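3.2 Collecting demonstrations in outdoor scenes

The indoor portion of the Tiven set was recorded before the outdoor portion and follows the protocol of Section 3.1 without change. The outdoor portion required a separate procedure. Yards and patios have few flat support surfaces at a known height, objects are often placed at ground level, and the visual background changes more between scenes than it does in the kitchen and office layouts. We describe the outdoor procedure here and report where it departs from the indoor one.

All outdoor scenes are built in the Horaveo simulator. A scene consists of a fixed layout (ground, building, boundary, large vegetation) and a set of movable objects. We use 19 layouts. For each layout, the positions of movable objects are sampled at the start of an episode from regions marked by hand, such as a patio, a border strip, or individual stones in a garden path. A sampled placement is rejected if the object intersects the layout, if its resting pose is not stable after the physics settles, or if the planner finds no arm configuration that reaches a grasp on it. The third test is run separately for the left and right arms, and the result is stored with the episode so that arm choice can be studied later.

Demonstrations are given by teleoperation with the Disel interface. The operator sees the view from the head camera of the simulated robot and controls both end effectors at the same time. We do not give the operator a third-person view. In early trials, operators with access to one tended to place the grippers in poses that were efficient but left the target hidden in the head view, and policies trained on such episodes had little to condition on during the final approach.
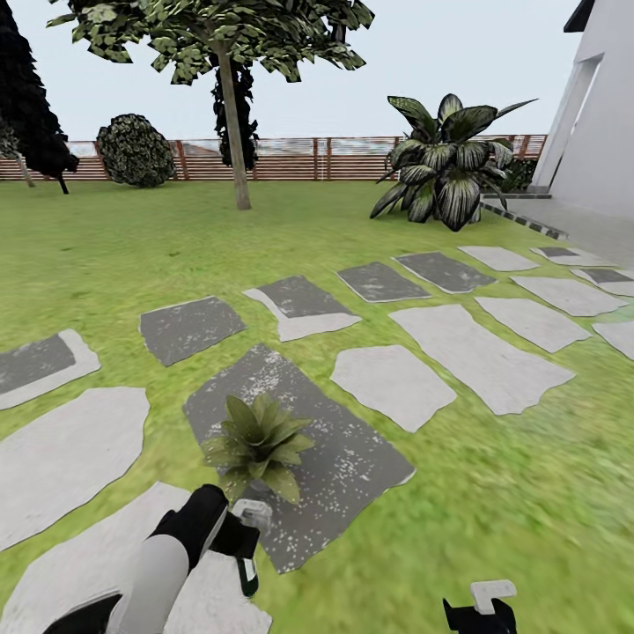 Potted plants account for a large share of the ground-level targets. They are a useful case for two reasons. The foliage hides part of the pot from above, so the grasp has to be inferred from incomplete geometry, and leaves that touch the fingers produce contact signals that do not correspond to a grasp. We model the foliage as a set of compliant bodies with low stiffness. A grasp is counted as successful only when both fingers are in contact with the pot body and the plant has been held clear of its support for 2 seconds.

Each episode is paired with a short instruction. Instructions are written after the recording by an annotator who watches the full episode and did not operate the robot in it. Annotators are asked to refer to the target by its category and, where needed, by its support or by a nearby landmark. In scenes with repeated structure, including paths laid in alternating light and dark stone, color alone is often not enough to identify a support, and annotators are told to add a relation to a second object. Instructions that a second annotator cannot resolve to a single target are returned for rewriting.

After filtering, the outdoor portion contains 1,888 episodes. We remove episodes in which the operator paused for an extended period, episodes with a simulator fault, and episodes in which the target left the marked region before first contact. Failed grasps followed by a successful retry are kept and labeled as such. An additional 104 episodes are held out for evaluation. These are drawn only from layouts that do not appear in training, and they are not used for choosing hyperparameters.

Lighting is varied at recording time and again at replay. During recording we use a single overcast setting, which gives operators even illumination and reduces errors caused by deep shadow near the ground. At replay, the stored joint trajectories are rendered again under other sky settings with the same camera parameters. Replay does not change object states, so contact labels and success labels carry over directly. Figure 4 reports the effect of re-rendering on held-out success for the base policy.

We compared this procedure with the scripted collection used for the Hinrichs baseline, in which grasps are selected by a planner with full state access. Scripted episodes are shorter and more uniform, but they show little of the corrective motion seen near foliage and uneven supports. Policies trained on scripted data alone approached the target reliably and then closed the gripper early when leaves entered the region between the fingers. Mixing the two sources reduced this failure, and the results for several mixing ratios are given in Section 5.3.

Figure 4. Held-out grasp success for the base policy, trained with and without re-rendered lighting. Error bars show variation over training seeds.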